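Plarnton Parish Hall refurbishment
Progress report to the Ziltance Fund
17 May 2024

Summary

Work on the hall is now in its second stage. The roof and the main drainage are finished and signed off. The kitchen is half done. The side rooms, washroom and entrance are under way, and the main hall floor has not been started. We are inside the budget as it stands but expect to use most of the contingency before the end. We still plan to reopen the whole building in September.

We are asking for one change to the agreed schedule, set out under "Changes to the plan" below.

Background

For anyone reading one of these reports for the first time, the hall was built in 1968 on the site of an older timber one. It is a single-storey brick building with a flat-roofed extension on the north side, and it serves Plarnton and the farms out towards Fletel. When we applied, the extension roof was leaking in four places, the kitchen had failed its inspection for catering and the toilets could not be used by anyone in a wheelchair. The grant covers the extension, the kitchen, the washroom and the floor. Repainting and the car park are being paid for separately from local fundraising and are not part of this report.

Roof and drainage

The old felt came off the extension in the first fortnight. Two joists at the eastern end were rotten where water had been sitting, and both were replaced. The quote had allowed for one. The new covering has a twenty-year guarantee and the paperwork is in the hall safe, with a copy sent to your office.

The drain run along the north wall had collapsed under the path. This was known from the survey, but the collapse was longer than the survey showed and the path had to come up as far as the oil tank. It has been relaid with the old slabs. We have had several days of heavy rain since then and there has been no standing water by the back door, where it used to collect every winter.

Kitchen

The old units have gone and the walls have been replastered. The electrician has put in a new consumer unit and a separate supply for the cooker. Aquino, who are supplying the kitchen, delivered the worktops and sinks on time, but the extraction hood came in the wrong size and had to go back. The replacement is promised within three weeks. The wall tiles behind the cooker can't be finished until it is in place, so the tiler has moved on to the other rooms for now.

The serving hatch has been widened by 200 millimetres, as the lunch club asked. The shutter will be refitted once the frame has been painted.

Washroom and side rooms

The two small toilets on the north side have been planned again as one accessible toilet and one general washroom. The dividing wall has been moved and the door to the accessible toilet now opens outwards. Grab rails and the emergency cord are on order. We had an access adviser look over the drawings before the wall went up, and she asked for the mirror to be lower and the hand dryer to be moved away from the door. Both changes were made at no cost.

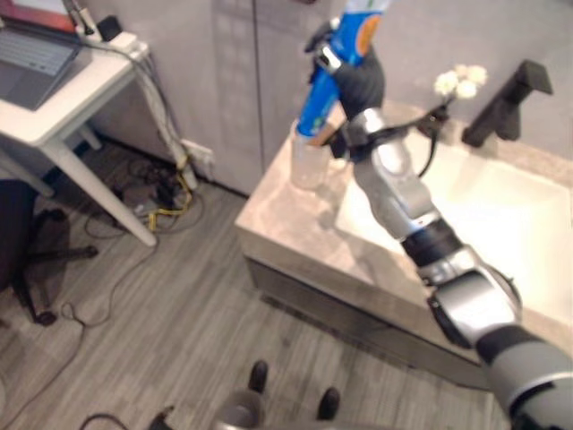
The smaller of the two side rooms has been insulated and has a new radiator. It was always the coldest room in the building and hardly anyone booked it between autumn and spring. The larger room needs the same work but is in use as a store for the stacking chairs and the piano until the main floor is done. We did look at hiring a container for these. The cheapest came to £600 for the period and we decided against it.

Use of the hall during the works

Most of the regular groups have stayed with us. The toddler group, the art class and the lunch club are using the main hall, with a temporary kitchen point by the stage. The dance class has gone to the school in Fletel until September and has told us it means to come back. The choir has moved its rehearsals to the church.

We sent a short questionnaire to hall users and had 73 replies. The most common request was for better heating, followed by more storage and somewhere to leave pushchairs out of the rain. A few people said that notices about closures had gone up too late. That was fair, and dates are now posted on the door and the website two weeks ahead – except where a delivery changes at short notice.

Bookings for parties and one-off events stopped while the kitchen was out of use, and hire income has dropped as we said it would in the application. Reserves are covering the gap.

Budget

Spending on the roof and drains came in above the estimate, for the reasons given above. The kitchen is on budget. The washroom is slightly under, mainly through keeping the existing soil pipe where it was. A full table of invoices and payments is attached to the emailed copy of this report.

The main risk to the budget is the floor. The boards in the middle of the hall have been lifted in two places and the timbers below look sound, but we won't know about the stage end until work begins. If those timbers need replacing we would expect to spend the rest of the contingency there.

Changes to the plan

The agreed schedule has the main floor being sanded and sealed before the kitchen is finished. We would like to reverse this. With the hood delayed, fitters would be carrying equipment across a newly sealed floor, and the main hall would be shut at the same time as the kitchen. Doing the kitchen first keeps the hall open until the summer break, when most groups stop in any case. The flooring firm has agreed to the later dates at the same price.

We would be grateful for your written agreement to this so that we can confirm the booking with them.

Next steps

Hood fitted and kitchen tiling completed.
Grab rails, cord and hand dryer fitted in the accessible toilet.
Building control visit for the washroom and the new wall.
Chairs and piano moved out, larger side room insulated.
Main hall floor repaired, sanded and sealed.
Entrance ramp and handrail – drawings are approved and we are waiting for a start date from the builder.

The next report will follow when the floor is finished. The third payment falls due on completion of the kitchen, and we will send the claim form with the electrical certificate and the final invoice from Aquino.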